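Explore > Work and Machines > Robots in the Laundry
Search articles... Go

Robots That Help With the Wash

The Pever laundry in Clekstead cleans clothes for 6 sports clubs and a hospital. People used to lift every piece by hand. Grigoris Psarras did it for years, and his back hurt at night. 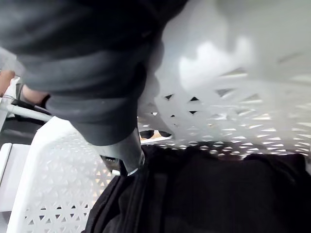
A robot finds laundry hard. A box keeps its shape, but a shirt flops and folds. When gray cloth hangs over a metal gripper and black cloth lies in the white basket under it, the robot has to work out where one piece stops and the next one starts.

Grigoris now checks for stains and teaches new workers. Some people liked their old jobs better, and they had to learn new ones.

Comments
zilby: my mom works at a laundry, she still folds by hand
Steyn: Can it do socks?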